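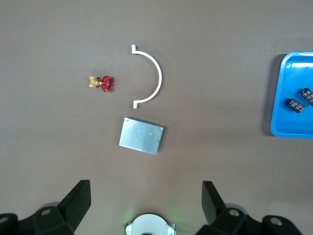
住まいの保険メモ > 水まわりと書類

火災保険の「水濡れ」に備える記録と点検の手順

2022年2月19日更新

火災保険の請求で手間取るのは、事故後の連絡よりも、事故前の状態を示す資料の準備である。本稿では、給排水設備の事故による水濡れを対象に、家庭で用意しておく記録、止水の手順、請求時の書類のまとめ方を整理する。商品によって用語と範囲が異なるため、手元の保険証券と約款を並べて読み進めてほしい。

1. 証券で最初に確認する欄

確認するのは、保険の対象、補償の種類、免責金額、特約の四つである。

保険の対象には「建物」「家財」「建物と家財」の区分がある。床材、壁紙、造り付けの収納は通常は建物、家具、家電、衣類は家財に入る。建物だけの契約では、天井からの漏水で濡れたソファや寝具は対象にならない。賃貸の場合は、借主が家財を、家主が建物を契約する形が一般的である。

補償の種類は「水濡れ」と「水災」を分けて読む。水濡れは給排水設備の破損や詰まりによる漏水、または他の住戸で生じた漏水による損害を指す。水災は台風や豪雨による洪水、高潮、土砂崩れなどを指す。どちらか一方しか付いていない契約もある。水災を外して保険料を下げた契約で、水濡れまで外れていると思い込んでいる例は多い。逆の思い込みもある。

免責金額は自己負担額である。免責2万円の契約で損害額がそれを下回れば、支払いはない。古い契約には、損害が一定額に達しないと支払われない方式も残っている。証券の表面に書かれていない場合は、裏面か別紙の明細を見る。

特約では、個人賠償責任と水道管凍結修理費用の有無を見る。前者は階下への漏水など、他人に与えた損害を対象とする。自動車保険やクレジットカードに付帯していることもあるので、重複と空白の両方を調べる。

2. 対象になる部分とならない部分

水濡れの補償で支払われるのは、水によって損害を受けた物である。原因となった設備そのものの修理費は、原則として含まれない。給水管の継手が破損して床が濡れた場合、床の張り替えは対象になり得るが、継手の交換費は自己負担になる。

次のものも対象外とされることが多い。
・経年劣化によるさび、腐食、かび
・窓や扉の閉め忘れによる雨の吹き込み
・長期間続いた微量の漏れで生じた腐れ
・施工不良に起因する損害

浴槽の水を出したまま離れてあふれさせた場合は、設備の事故に当たらず、水濡れでは扱わない商品がある。「不測かつ突発的な事故」の補償があれば、そちらで検討される。約款の該当箇所に付箋を貼っておくと、電話口で探す時間が減る。

3. 家財台帳を作る

台帳は部屋単位で作る。表計算ソフトでも大学ノートでもよい。列は次の六つで足りる。

品名
メーカーと型番
購入年月
購入金額
保管場所
写真番号

筆者の台帳は58行である。衣類や食器は一点ずつ書かず、「冬物上着一式」「普段使いの食器一式」のようにまとめた。型番は本体の銘板を撮影し、後から転記するほうが速い。冷蔵庫は扉の内側、洗濯機は前面または側面、テレビは背面に銘板のあることが多い。

貴金属、宝石、美術品などで1個または1組の価額が30万円を超えるものは、契約時に申告して明記しないと対象外になる、または支払額が制限される商品がある。台帳を作った際に該当品が見つかったら、次の更新を待たずに代理店へ連絡する。

購入金額が分からない品は空欄のままでよい。推測の金額を書くと、後で根拠を求められたときに説明できない。同等品の現在の販売価格を調べた場合は、備考欄に調べた日とともに記す。

4. 写真の撮り方と保存

撮影は部屋の四隅から内向きに一枚ずつ、次に収納の扉を開けて一枚ずつ、最後に主要な品を個別に撮る。床と壁の境目、天井の隅、窓の下枠も加える。水の跡はこの三か所に出やすく、事故前に変色がなかったことを示す材料になる。

照明は点けたままにし、フラッシュは切る。壁紙の浮きやしみは、フラッシュの反射で判別しにくくなる。

三部屋の住戸で全体を撮ると、枚数は200枚に達することがある。全部を残す必要はない。部屋名と連番でファイル名を付け、重複を消してから台帳の写真番号と合わせる。

保存先は住戸の外にも一つ置く。クラウドの保存領域、実家に預けた記録媒体のいずれでもよい。自宅のパソコンだけに置いた写真は、そのパソコンが濡れると取り出せない。筆者はFradeという名前のフォルダーを作り、証券の控え、台帳、写真をすべてその下に入れている。名前に意味はないが、家族全員が同じ名前で検索できる点は重要である。

5. 止水の場所を書いておく

漏水時には損害の拡大を防ぐ義務が契約者にある。約款では「損害の発生および拡大の防止」などの見出しで規定されている。止水が遅れて広がった分について、支払いが減ることもある。

戸建てでは敷地内の量水器ボックスの中、集合住宅では玄関脇のパイプスペースの中に元栓があるのが通例である。器具ごとの止水栓は、洗面台の下、便器の脇、台所の流しの下にある。給湯器の配管にも個別の弁が付く。

記録用紙には、次の内容を一か所ずつ書く。
・栓の位置と、そこへ至る扉や蓋の開け方
・ハンドル式か、工具が必要な溝式か
・閉める方向と、全閉までの回転数
・閉めたときに水が止まる範囲

年に一度、全閉と全開を試す。固くて回らない場合は無理に力をかけず、水道工事店に依頼する。力をかけて軸を折れば、その時点で漏水事故になる。試した日は用紙の下端に記入する。本稿の手順では5月を点検月としている。凍結の時期を過ぎ、梅雨の前に配管まわりの結露と漏れを区別しやすい。

集合住宅で元栓を閉める場合、隣の住戸の栓と取り違えないよう、部屋番号の札と量水器の番号を照合する。番号は検針票に載っている。

6. 漏水が起きた日の順序

(1) 止水する。場所が分からなければ元栓を閉める。
(2) 濡れた範囲の電気を切る。分電盤が濡れている場合は触れず、電力会社または電気工事店に連絡する。
(3) 拭き取る前に撮影する。全景、濡れた範囲の境目、原因と思われる箇所の順に撮る。時間がなければ全景だけでもよい。
(4) 家財を移す。移した先でもう一度撮る。
(5) 管理会社または家主に連絡する。階下がある住戸では、階下の状況も確認する。
(6) 保険会社または代理店に連絡する。

連絡の際に聞かれるのは、証券番号、発生日時、場所、原因の見込み、被害の概要、連絡先である。原因が不明なら不明と答える。見込みを断定して伝えると、後の調査結果と食い違ったときに訂正の手間が生じる。

受付番号、担当部署、通話の時刻は必ず控える。損害の広がりを防ぐための応急処置は進めてよいが、本格的な修理は契約先の確認を受けてから発注する。濡れた家財も、確認が済むまで捨てない。衛生上やむを得ず処分するときは、品名、型番、損傷部分が分かる写真を撮り、処分の可否を電話で確かめておく。

7. 見積書に必要な項目

修理の見積書は「内装工事一式」だけでは審査が進まない。工事店には次の書き分けを依頼する。

原因箇所の調査費
原因箇所の修理費
濡れた部分の撤去費
復旧工事費（材料、数量、単価）
乾燥、消毒の費用
廃材の処分費

原因箇所の修理費を別の行にするのは、前述のとおり補償の扱いが異なるためである。数量は平方メートルまたはメートルで書いてもらう。壁紙は、損害のない面まで張り替える見積もりになっていると、その分の理由を尋ねられる。

家電は修理不能であることを示す書面が要る。販売店やメーカーの修理窓口に「水濡れによる修理不能」と記載した報告書を依頼し、発行手数料の領収書も取っておく。手数料が補償に含まれるかは契約による。

8. 書類のとじ方

クリアファイルを四つ用意し、契約、事故前、事故後、やり取りに分ける。契約には証券と約款、事故前には台帳と代表的な写真の印刷、事故後には被害写真と見積書、やり取りには通話の控えと受け取った書面を入れる。

背見出しにはBroseoやElanceのような略号を使わず、「火災保険 契約」のように中身をそのまま書く。Broseoは以前の賃貸住宅、Elanceは現在の建物の名称だが、建物名だけでは何の書類か後で判別できなかった。

保険金を請求する権利には期限がある。保険法では、権利を行使できる時から三年で時効により消滅する。過去の漏水で請求していないものがあれば、修理が済んでいても写真と領収書を集めて相談する。ただし、時間がたつほど原因の確認は難しくなる。

9. 更新時の見直し

更新の案内が届いたら、保険金額を台帳の合計と比べる。家財の保険金額は世帯人数と年齢から簡易に決めてあることが多く、実際の所有量とずれる。建物の保険金額は再調達価額、すなわち同じものを新たに建てる費用を基準にしているかを確かめる。

増築や用途の変更、長期の空き家化は通知が必要な事項に当たり得る。自宅の一室で物品の販売や教室を始めた場合も同様である。商品や教材は家財に含まれないことがあり、別の契約を要する。

見直しの結果は、変更しなかった場合も台帳の末尾に一行で残す。書式は「確認日、比較した金額、変更の有無」とする。

関連ページ
・個人賠償責任特約の重複を調べる
・賃貸住宅の退去時に保険を解約する手順
・Sunov式 家財台帳の記入用紙（印刷用）

お断り
本ページは家庭での記録と整理の方法をまとめたもので、特定の保険商品の支払いを判断するものではない。補償の可否は契約先の約款と調査による。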